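Home Talks Notes Handouts Contact

Speaker notes – Letter blocks, trays and the tyranny of the short word
Ruth Bellamy, Sosstead parents' evening, September

SLIDE 1. Hello
Wait for the coffee people to sit. Thank İlker Baysal for the projector and for the chairs, which were built for five-year-olds. Promise to finish in 39 minutes. Don't look at the clock while promising.

SLIDE 2. What we spend money on
My own first set had 12 blocks and no vowels except u. Pause. You can spell quite a lot of grunting with that.
Ask who has a box of letters at home with one missing. Every hand goes up. Ask where it went. Move on before anyone mentions the dog.

SLIDE 3. Why a tray
A word on a rug is a pile. A word in a tray has a left end and a right end, and children need to be told about that for longer than you'd think. I used to skip the tray and let them line things up along a baseboard. We read a lot of words backward that year.
Pass around the Semwal tray. Get it back this time.

SLIDE 4. Three letters first
Short names are a gift. Rob, Ann, Max, Ida. If you have called your child Bartholomew, start with "Bart" and break the news slowly.
Lowercase, please – that is what books are mostly made of. Capitals can wait their turn.

SLIDE 5. Setting the table
Tray near the child, everything else pushed to the back. Or in another room, if you live in the kind of house that has one.
Let the room look at both photos before saying anything. Someone will read the word out loud. Let them have it.
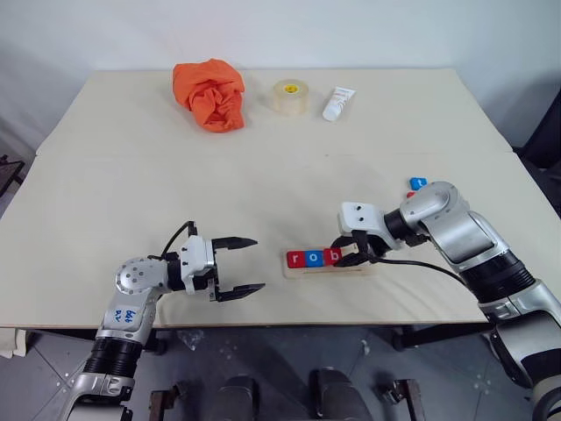
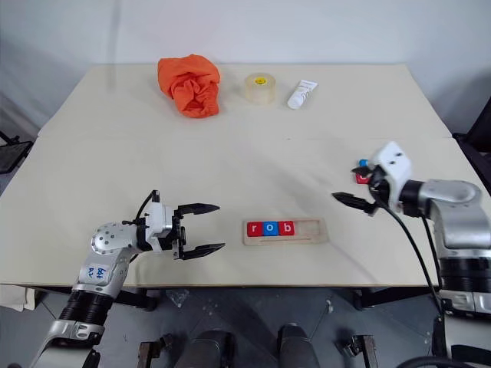 Lowercase "rob" in red, blue and red, with the orange cloth, the tape and the tube along the back.

SLIDE 6. The spare slot
Ask what could go after the b. You'll get "robe" from the grown-ups and "robot" from anyone under seven, who will not care that it needs two more blocks. Allow both.
Then the home exercise: change one letter, read it again. Rob, rib, rub. Stop there if they're bored. I usually am.
Questions until the 39 minutes are up, then chairs.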